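4장. 잡동사니 2칸 정리함 설치와 사용

이 장은 Josis 회색 정리함 두 개를 앞뒤로 붙여 쓰는 분들을 위한 것입니다. 하나만 구입하셨다면 4.3절부터 읽으셔도 됩니다. 다만 통 하나로 버티겠다던 분들도 대개 August 무렵이면, 그러니까 여름휴가에서 주워 온 것들이 현관에 쌓일 무렵이면 두 번째 통을 주문하십니다.

4.1 시작하기 전에

준비물
- 정리함 2개
- 마른 천
- 연필과 종이 (라벨용)
- 집 안에 굴러다니는, 버리기도 애매하고 쓰지도 않는 물건들

마지막 항목은 따로 구입하실 필요가 없습니다.

참고: 이 설명서에서 '앞칸'은 사용자에게 가까운 통, '뒤칸'은 먼 통을 말합니다. 통 자체에는 앞뒤 표시가 없으므로 방향을 두고 가족과 다투지 마십시오.

4.2 자리 잡기

1. 평평하고 튼튼한 선반이나 탁자를 고릅니다. 다리 하나에 접은 신문지를 괴어 둔 탁자는 평평한 탁자가 아닙니다.

2. 표면의 먼지를 닦습니다.

3. 뒤칸을 먼저 놓고 벽에서 손가락 한 마디쯤 띄웁니다.

4. 앞칸을 뒤칸에 바짝 붙입니다. 옆면이 위로 갈수록 벌어지는 모양이라 테두리끼리 먼저 닿습니다. 아래쪽에 틈이 남아도 불량이 아닙니다. 이 문제로 Flostcombe 고객센터에 전화하시면 상담원이 지금 이 문단을 읽어 드립니다.

5. 통을 가볍게 흔들어 봅니다. 덜컹거리면 1번으로 돌아가십시오.

주의: 정리함을 난로나 가스레인지 옆에 두지 마십시오. 정리함을 딛고 올라서지 마십시오. 20cm 더 높은 곳에 손이 닿아야 한다면 그 일을 위한 물건이 따로 있고, 사다리라고 부릅니다.

4.3 물건 나누기

1. 정리할 물건을 모두 탁자 위에 쏟아 놓습니다. 이 단계에서 의욕이 꺾이는 것은 정상입니다.

2. 물건을 하나씩 들고 지난 1년 동안 쓴 적이 있는지 생각합니다. '언젠가 쓸 것 같다'는 쓴 것이 아닙니다.

3. 쓴 적이 있는 물건은 원래 자리로 돌려보냅니다. 원래 자리가 없는 물건은 앞칸으로 갑니다.

4. 쓴 적은 없지만 버리면 누군가 서운해할 물건도 앞칸으로 갑니다. 작은 인형과 장난감이 대부분 여기에 속합니다.

5. 정체를 알 수 없는 물건은 한쪽에 모아 두고 가족에게 한 번만 물어봅니다. 모두 모른다고 하면 버리십시오. 버린 다음 날 그것이 무엇이었는지 밝혀지는 현상은 보증 대상이 아닙니다.

6. 뒤칸은 비워 둡니다.

참고: 6번 때문에 문의가 많습니다. 뒤칸은 앞칸을 다시 분류할 때 물건을 옮겨 담는 자리입니다. 두 칸을 모두 채우면 정리함 두 개가 아니라 서랍 두 개를 산 셈이 됩니다. 이 방식을 정리한 Trinidad Palacios는 초판 원고에 이 문장을 세 번 썼고, 편집 과정에서 한 번만 남았습니다.

4.4 앞칸에 담기

1. 가장 큰 물건부터 넣습니다. 길쭉하거나 모양이 까다로운 것은 한쪽 벽에 붙여 자리를 잡습니다.

2. 작은 물건은 구석과 남은 바닥에 놓습니다. 큰 물건 밑에 밀어 넣으면 다음 대청소 때까지 만날 수 없습니다.

3. 겹쳐 쌓지 않습니다. 위에서 내려다보아 모두 보이면 잘 담은 것입니다.

4. 바닥이 더 이상 보이지 않으면 멈춥니다. 통을 하나 더 사는 것도 방법이지만, 4.3절을 다시 하는 쪽이 저렴합니다. 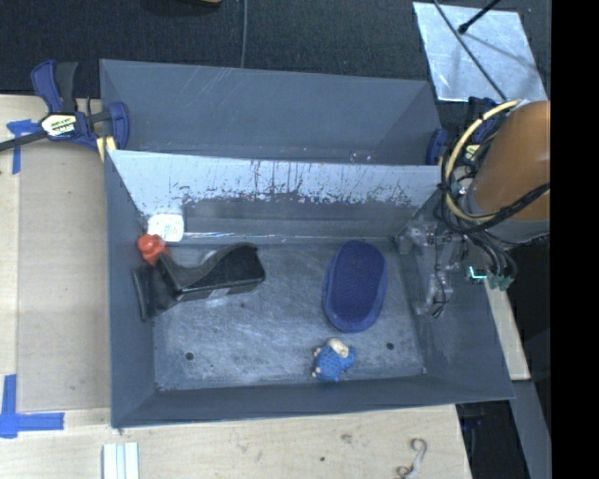

그림 4-1. 앞칸에 물건을 담은 모습. 큰 검은색 물건은 왼쪽 벽에, 작은 파란색 인형은 앞쪽 벽 가까이에 놓았다.

참고: 오래 쓴 통은 안쪽에 긁힌 자국이 생깁니다. 그림 4-1의 바닥과 두 통 사이 경사면에서 보이는 정도의 자국이라면 계속 쓰셔도 됩니다. 광택제로 문질러 없애려 하지 마십시오. 자국은 그대로이고 팔만 아픕니다.

4.5 청소와 관리

1. 앞칸의 물건을 뒤칸으로 옮깁니다. 뒤칸을 비워 두신 분만 가능한 단계입니다.

2. 빈 앞칸을 마른 천으로 닦습니다. 얼룩이 남으면 물을 살짝 적신 천을 쓰고 곧바로 마른 천으로 한 번 더 닦습니다.

3. 물건을 되돌려 넣으면서 하나 이상 골라냅니다. 고를 것이 없다면 한 번 더 보십시오.

4. 라벨에 적힌 내용과 안에 든 것이 아직 일치하는지 확인합니다. '기타'라고 적으셨다면 언제나 일치합니다.

주의: 철 수세미, 연마제, 표백제를 쓰지 마십시오. 식기세척기에 넣지 마십시오. 들어가는지 재 보지도 마십시오.

4.6 자주 겪는 문제

증상: 분명히 넣은 물건이 보이지 않는다.
조치: 큰 물건을 들어 봅니다. 그래도 없으면 넣지 않은 것입니다.

증상: 넣은 적 없는 물건이 들어 있다.
조치: 같이 사는 분이 정리함을 쓰기 시작했다는 뜻입니다. 4.3절을 펼쳐서 보이는 곳에 두십시오.

증상: 뒤칸이 가득 찼다.
조치: 4.3절 6번을 참조하십시오.

증상: 참조했는데도 가득 차 있다.
조치: 읽는 것만으로는 비워지지 않습니다. 뒤칸의 물건을 모두 꺼낸 다음 4.3절 1번부터 진행하십시오.

교체용 라벨지는 20장 묶음으로 판매하며, 주문 방법은 11쪽에 있습니다.

개정: 2023년 6월 26일 월요일, Flostcombe 설명서 담당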